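Urnden Allotment Association
Minutes, January meeting, back room, 7:30 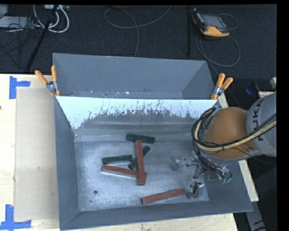 Green and reddish-brown blocks in a metal bin.

Start 7:40, heating late coming on. Last minutes read, agreed.

Water. Standpipe by Sarow Lane gate still dripping. Keskinen quoted 195 for new valve and fitting, 300 if the pipe under the path has to come up. Agreed go with 195, come back if its worse. Water stays off til March whatever happens.

Rents. Going out next month. No increase on half plots, full plots up by 8. One objection, noted. Late payers get one letter then the plot goes to the waiting list.

Compost. Bitik can deliver bulk load, 200 all in. Lorry won't fit past the bottom hedge so drop is at the top — barrows needed. Order for early spring. Please no more bindweed in the shared heap!!

Paths. Main path soft after the rain. Woodchip offered free, accepted. Edges to be kept clear by plot holders, this is in the rules alraedy.

Sheds. Two requests for new sheds, both fine. A third is over the height limit — sent back for a redraw.

Seed swap. Same room, bring labeled packets. Tea and cake.

AOB. Gate code to change. Bonfires, see rules. Dog question put off again.

Closed 8:50. Next meeting March, same time.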